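工坊记录 12/11/2021 星期五

胶锅早上忘了提前开,所以一上来就先等了半天。等的时候把十月份的几页翻了一遍,发现我那时候写的字自己都认不全,有一行只剩下"背板,左,别再"四个字加一个逗号,别再什么呢?想到中午也没想起来。以后写完整句子,今天就从写完整句子开始。

手上的活还是Wandlow那只橡木箱子。前面板上刻着1713,刻得歪歪扭扭,1和7挨得很近,3像是另外一个人补的。年份是不是后刻的我不下结论,送来的单子上写的是"旧箱一只,盖子翘,有虫眼",那我就按旧箱一只来修。不过刻痕底下的颜色和面板表面差不多深,里面还积着老蜡,至少不会是最近谁拿凿子玩出来的。先把这个记下来,别的同事要是看过类似的,在旁边空白处写一句。

盖子的情况比上周看的时候好一点。上周量,对角一放平,翘起来的那个角下面能塞进一把薄尺,今天再量,缝是2毫米。我什么都没做,就是把它从靠暖气那头挪到了北墙边,底下垫了等高的木条,上下都通风,上面没压东西。我本来想压沙袋的,手都伸出去了,又缩回来了。老橡木板子自己愿意往回走就让它走,压急了从端头裂开,补起来比翘着难看多了。下周一再量,位置用铅笔在垫条上画好了,谁挪了箱盖麻烦照着线放回去!

虫眼这边,面板上的都是老的,边缘发暗,拿细针探进去没有新鲜木粉。后腿内侧有一小片我不放心,颜色浅,敲起来声音也空。底下铺了一张黑卡纸,四个角用胶带粘住,纸上写了"勿动"。等两个星期看有没有粉掉下来,没有就填,有就送去冷冻,冷冻的袋子库房里还有一卷,放在最上层,要踩凳子。

然后说胶。骨胶这批颗粒是从Flokville那家铺子买的,第一次用,味道比以前那种重,泡开以后颜色也深,像浓茶。泡了一夜,早上看吸水很均匀,没有硬芯。隔水加热,锅里放了温度计,可是那支温度计的刻度已经磨得差不多了,我基本上还是靠看,胶从刷子上流下来是一条线,断开以后能自己缩回去,就可以用。拉丝拉得不如上一批长,黏度我猜低一档。试粘了三组橡木边角料:一组直接粘,一组先把粘合面烤热,一组胶里兑了一点点水。都夹上了,明天不来,下周一掰开看。三组背面用铅笔写了甲乙丙,顺序就是上面说的顺序。

说到掰开,上一次的试片结果还没誊过来,补在这里。旧批次的胶,粘合面烤热的那一组断在木头里,没烤的那组断在胶层,断面亮晶晶的,一看就是冻住了才合上的。工坊早上太冷了,尤其朝院子那边的台子。我提议冬天粘胶的活一律放到下午做,大家没意见的话我就写到门口白板上去。
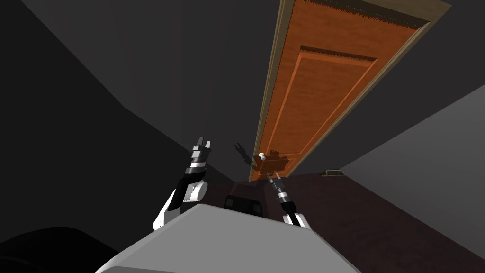 走廊,木门,白色把手

接着记上漆的试样,这部分我最想写,结果总是写到最后没力气,今天提前写。

箱子的内壁原来是没有涂层的,外面是蜡,蜡下面好像还有一层很薄的东西,酒精棉签擦了会发黏,大概率是后人刷的虫胶。这层要不要留,我和隔壁台的同事争了一中午。我的意见是留,能修就修,只把发白的地方重新融一下。同事觉得这层刷得太糟,流挂都在,留着它算什么呢。我说流挂也是箱子的一部分呀,同事翻了个白眼。最后达成的办法是先做试板,拿试板说话,在试板做完之前谁都不许再吵(主要是我)。

试板一共用了三块老橡木,都是拆下来的旧抽屉底,颜色和箱子接近。处理顺序如下,写细一点,省得下次又从头摸索:

一号板,80目起手,把旧蜡和脏东西连皮磨掉。这块纯粹是拿来当反面教材的,磨完果然很难看,老橡木表面那层深色一破,底下是浅的,一块一块像长了癣。磨的时候还心疼了一下。这种目数以后别往老家具上靠,写在这里给新来的同事看。

二号板,不磨,只用松节油和软布清旧蜡。布换了很多次,一开始是黑的,后来是棕的,最后是淡淡的黄。清完放到下午,表面发干发灰,看着吓人,刷一道薄虫胶立刻就回来了,颜色特别暖。我对这一块非常满意,满意得拿给所有人看了一圈。

三号板,清蜡和二号一样,虫胶上了几道以后用2000目蘸一点矿物油收面。光泽比二号细,摸上去滑得像石头,但是放在箱子旁边一比就显得太新了,太精神了,跟那个歪歪扭扭的年份不搭。收面这一步对箱子来说大概多余,留给下个月那张桌子用倒是合适。

虫胶片还是用橙色的那种,没脱蜡,酒精化开以后放在玻璃罐里,罐底那层絮状的东西沉得很慢,我没摇,只取上面的清液。罐子盖不严,已经拿保鲜膜在盖子下面垫了一层。标签写了化开的日子,过了冬天还没用完就倒掉,不要舍不得!去年我就是舍不得,拿旧的刷了一个镜框,黏了一个星期都不干,最后全部洗掉重来,酒精味熏得我头疼。

擦漆用的布包重新做了两个。外面那层是洗旧了的棉衬衫布,里面是羊毛。以前我总把布包做得太大,拿着像个包子,转角的时候怎么都推不进去。这次做小了,捏在三根手指中间刚刚好,前面捏出一个尖,线脚的地方能走得很干净。用完放进密封罐,罐里滴几滴酒精,别让它硬掉。已经硬掉的那几个我扔了,如果里面有谁的宝贝,对不起。 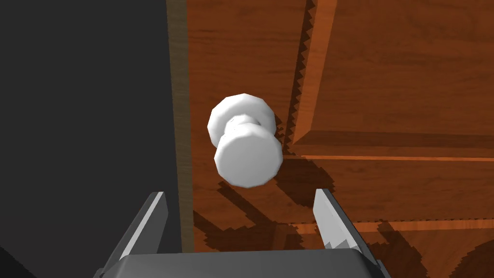 还有一点要提醒的是布包上的油,一滴就够,真的一滴。我手一抖滴多了,二号板右下角出了一团雾,看着像有人在那儿哈了口气。拿干净布包蘸酒精,很轻很快地拖了几遍才把油带上来。拖的时候不能停,一停就咬住底下的漆,会留一个布纹印。我停了一下,所以现在那里有一个布纹印。好在是试板。

蜡的部分:Reline的硬蜡膏只剩一个罐底了,我用小刮刀刮了刮,够做箱盖外面,不够做四面。库里还有一罐自己熬的蜂蜡,颜色偏黄,上次有人往里面加了松香,闻着很香,可是硬得挖不动,要先坐在热水里。两种蜡在二号板上各擦了半边,中间贴了美纹纸隔开。刚擦完看不出区别,放着吧,下周对着窗看反光。擦蜡的鬃刷请大家分一下浅色和深色,我今天拿起来一刷,板子上一道黑,前一个人用它擦过鞋吧我怀疑。

铰链。箱子上是那种用铁丝弯的老式铰链,两个环套在一起,穿过木板以后在里面敲弯。左边那个松得厉害,盖子一开就往一边掉。我不打算拔出来,拔出来那个孔就完了。想的办法是从里面把孔边用细木片蘸胶塞紧,木片顺着纹理走,一点一点加,加到铁丝不晃为止。铁锈只做了除浮锈,铜丝刷轻轻走了一遍,然后上了薄薄一层蜡。有一小段锈得发酥,碰都不敢碰。锁已经没有了,锁孔周围的木头磨得圆圆的,很光滑,以前一定天天有人开。这里我一点都不想动。

箱底有一块板是后换的松木,钉子是机制钉,钉得也粗,有一颗从侧面冒出了尖,我把手伸进去摸的时候差点扎到。先用一小块软木扣在钉尖上,外面缠了一圈纸胶带,写了"小心"。这块底板换不换要问送修的那边,我写邮件去问了,还没回。要是不换,就只把那颗钉子剪短磨平。

木料的事。补面板右下角缺的那一小块需要老橡木,纹理要直的。我打电话到Lindsay木料场,说手头有一批拆下来的旧梁,湿的干的都有,让我自己去挑。我想下周中间去一趟,有谁要一起去的话在白板上签个名,车后面还能放下几根短料。顺便想看看有没有小块的梨木,刮刀柄又裂了一个。上次去的时候他们院子里堆得像山一样,我翻了大半天,翻到一块特别漂亮的带射线纹的橡木,结果拿回来一锯,里面藏着一截铁钉,锯条当场报销。这次带金属探测棒去!探测棒的电池我已经换过了。

锯条说起来,带锯今天声音又不对,低速的时候咔哒咔哒响,大概是导轮。我把电源拔了,挂了牌子。导轮上积的树脂厚得可以揭下来,清掉以后响声小了些,还没完全消失。下周再拆开看轴承,在那之前请用手锯,或者用小曲线锯顶一下。

磨刀的部分补两句。宽凿磨了,窄凿没磨。宽凿刃口中间有一个小缺,粗石上推了很久才推掉,推到后来我手都酸了,角度大概也跑了一点,反正切端面还是干净的,先这样。水石用完请平放晾,竖着放会倒,已经有一块磕了角。窄凿留给周一精神好的时候。

下午光线不行了以后就没再调色。调色这件事我吃过亏,灯下面觉得一模一样,第二天早上抱到窗口一看,补的那块红得像番茄。今天只是把要用的色粉找出来排好:生赭、熟赭、一点黑,还有那罐标签掉了的,我闻了闻也闻不出是什么(色粉能闻出什么来),就先放在最右边,请认识它的人给它写个名字。

收工前检查了一遍:胶锅关了,虫胶罐盖好了,油布摊开挂在院子的铁丝上,没有揉成一团塞垃圾桶。这一条每次都写,因为每次都有人团。

下周一要看的:甲乙丙三组试片;箱盖的缝;黑卡纸;二号板两边的蜡。要买的:酒精、细木片、美纹纸(窄的那种,宽的还有一大堆)、Reline蜡膏一罐。冰箱里那半盒泡好的胶是给箱子用的,不是吃的,颜色像果冻我知道。

补一条,十月那句"背板,左,别再"我刚刚洗手的时候想起来了,是背板左边那条缝,别再往里灌胶了。已经灌过两次,下面是空的,胶全漏到箱子里面去了。要先从里面贴一条布,再从外面填。布用亚麻的,剪成斜纹,边缘抽掉几根线,让它薄一点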